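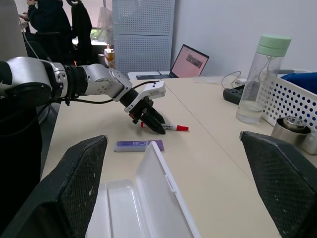 Families in Buvville have been wonderfully generous this March, and the school supply drive at the Babalola community room has now taken in 598 filled pencil cases for children starting the spring term. Organizer Ngozi Tamuno would like each one to hold a few basics. A plain white case with a flip-up lid does the job nicely, she said, and a red-capped marker and a little box of pencil lead refills are just the sort of thing to tuck inside, along with an eraser if you have one to spare.

"My kitchen drawers were full of pens we never touched," said Juniper Gallagher, who brought in 5 cases on Monday with her two girls.
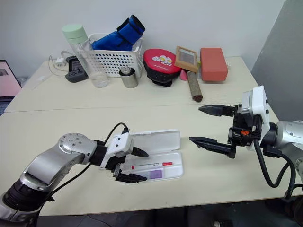 Can people still give if they don't have a case? Loose pens, markers and refills are very welcome, and they can be left at the front desk until 6 in the evening.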